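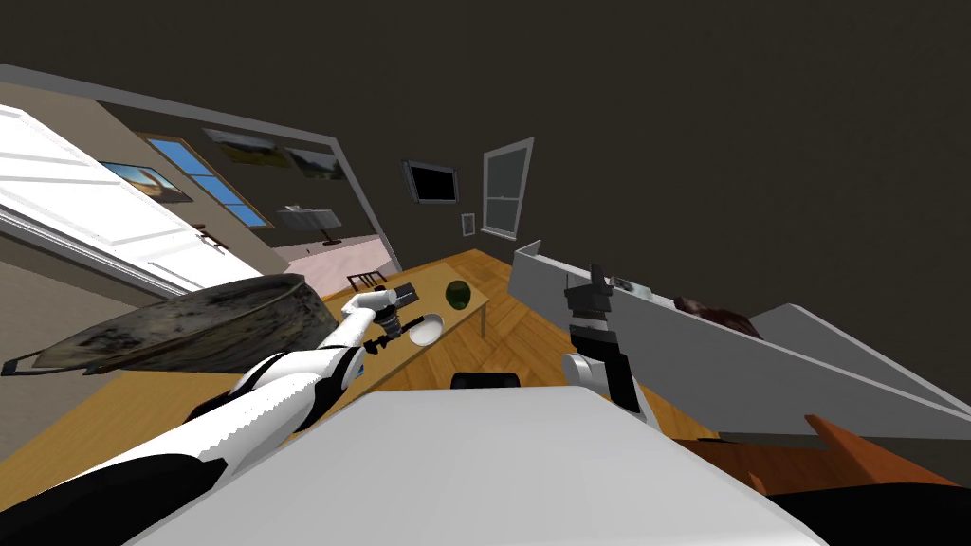

Frequently Asked Questions: Simulation Fault in the Vilton Household Tasks

What was the fault?
In November, the Tustovix simulator reported the head tilt of the two-armed robot model incorrectly after a reset. The rendered view was rotated against the floor, while the controller continued to treat it as level. Reaches toward the table and the countertop were planned with the wrong height.

How many runs are affected?
Of 2000 runs reviewed, 226 are affected. In 29 of these, an arm passed through a work surface without a collision being recorded.

Was any physical robot involved?
No. The fault was confined to simulation, and no hardware was operated with the affected controller.

Should affected runs be deleted?
No. Please keep them and mark them as faulty. They may not be used for grasp scoring or for safety reports.

Has the fault been corrected?
A correction has been issued – the simulator now compares head tilt with the floor plane before each run and stops if they disagree. Users must restart Tustovix after installing it.

Who should be contacted?
Questions about run records should be sent to Aisling Hayes. Safety concerns should be sent to Dede Asante. Reports received by noon on Friday are reviewed the same day.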